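Notas do orador
Sessão sobre conservação de arquivos municipais em papel
15/05/2019

Abertura. Agradecer à direcção do Arquivo de Jeltero e à Fundação Wonon pelo convite. Recordar que a intervenção tem a duração de 34 minutos e que as perguntas ficam para o final.

Ponto 1. Situação do fundo. O fundo concelhio de Kun compreende 1029 unidades de instalação, entre livros de actas, registos de licenças e correspondência recebida. Do conjunto, 58 unidades foram retiradas da consulta presencial por fragilidade do suporte. Pausa. Convém sublinhar que a retirada é provisória e que os pedidos fundamentados continuam a ser apreciados pelo serviço de leitura.

Ponto 2. Tintas ferrogálicas. Explicar brevemente o processo de corrosão, sem entrar na química (existe um anexo para os interessados). Mostrar o caso do livro de licenças de Ilik, em que a escrita perfurou o papel ao longo de cinco fólios seguidos. Ler em voz alta a anotação marginal do escrivão.

Ponto 3. Acondicionamento. O regulamento interno prevê caixas de cartão isento de ácido e capilhas individuais. Referir que os elásticos e os clipes metálicos devem ser removidos antes da transferência, e que a numeração antiga se conserva sempre, a lápis, na capilha. Não alongar: a matéria foi tratada na sessão de Outubro.

Ponto 4. Condições ambientais. Apresentar o quadro das leituras do depósito. A humidade relativa excedeu o limite interno em 5 ocasiões, todas na ala norte. O parecer técnico recomenda a deslocação das estantes encostadas à parede exterior. Aguardar um momento, para que a assistência possa ler os valores.

Ponto 5. Acesso e reprodução. As cópias de consulta reduzem o manuseamento dos originais, mas não dispensam a sua guarda. Insistir na necessidade de descrever cada peça antes de a reproduzir; um ficheiro sem cota é, para o leitor, um documento perdido. Passar os dois diapositivos seguintes e anunciar o debate.
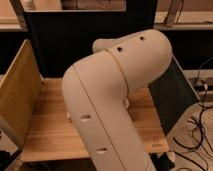

Tampo de madeira clara, também no diapositivo seguinte.
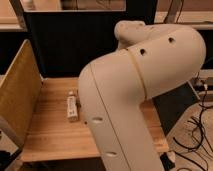 Debate. Aniela Zalewska observou, na sessão preparatória, que a retirada das unidades frágeis deveria ser comunicada aos leitores com maior antecedência, e perguntou se a lista das cotas abrangidas poderia ser afixada na sala de leitura. Responder que a lista será afixada e actualizada no início de cada trimestre.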